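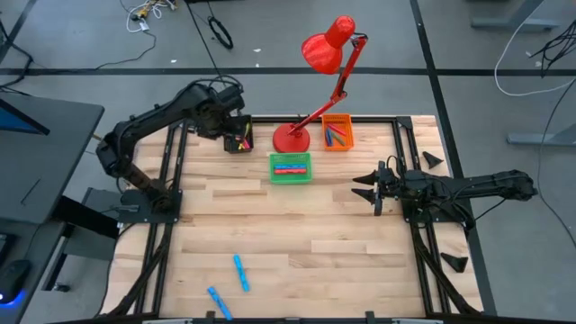
Merkport desk baskets in green, orange and black, with red desk lamp

Shop > Desk and Craft > Storage > Merkport Desk Baskets

Merkport Desk Basket

If you have ever sat down to colour something in and spent the first part of the afternoon hunting for the blue, you will understand why we are so fond of these little baskets. They are plain, cheerful, open-topped things in plastic, small enough to sit in the middle of a table without getting in the way of anybody's elbows, and we have sold them at Zirnbridge for longer than almost anything else on the craft shelves.

You can have yours in bright green, orange or black. Plenty of people buy one of each and sort by colour or by child, although I will admit that the sorting at our house rarely lasts past teatime! Chunky pens and crayons can lie flat on the bottom, side by side, so small hands can see what there is and pick one out without tipping the lot over.
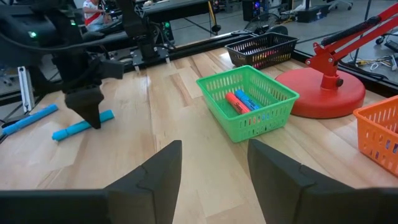
The sides are slotted, and you do get a peep at what is inside even when the basket is pushed to the back of the table. It makes them easy to rinse as well. A bowl of warm water with a drop of washing-up liquid will shift most crayon marks, and an old toothbrush does the slots nicely. Please don't put them in the dishwasher - we have tried, and they come out a funny shape.

Each basket costs £8 and takes up to 12 chunky pens comfortably. Slimmer pencils are better off in the Tóth beaker, as the thin ones can poke through the slots. If you are buying for a classroom or a club, there is a set of 4 in one colour, and you are welcome to ask us for a mixed set in the order notes.
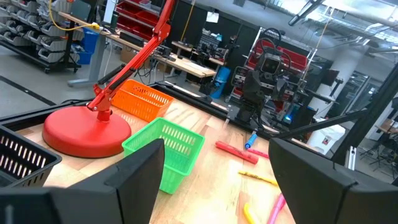 A good light makes just as much difference as tidy pens, I always think, particularly when you are trying to tell pink from red at the end of the day. The jointed arm on a desk lamp lets you bring the shade down over the paper and then push it back up when you need the room. A red one looks very jolly beside the green and orange, and both look lovely on a pale wooden top.

Baskets leave us within two working days. If a colour is out of stock, drop us a line and we will put one by for you from the next delivery. The next large one is due in September.

Page looked after by Zuzana Kadlec

Related items
Tóth Pencil Beaker
Evoretti Jointed Desk Lamp, Red
Chunky Washable Markers, Pack of 12
Merkport Basket Lids
Zirnbridge Wipe-clean Table Mat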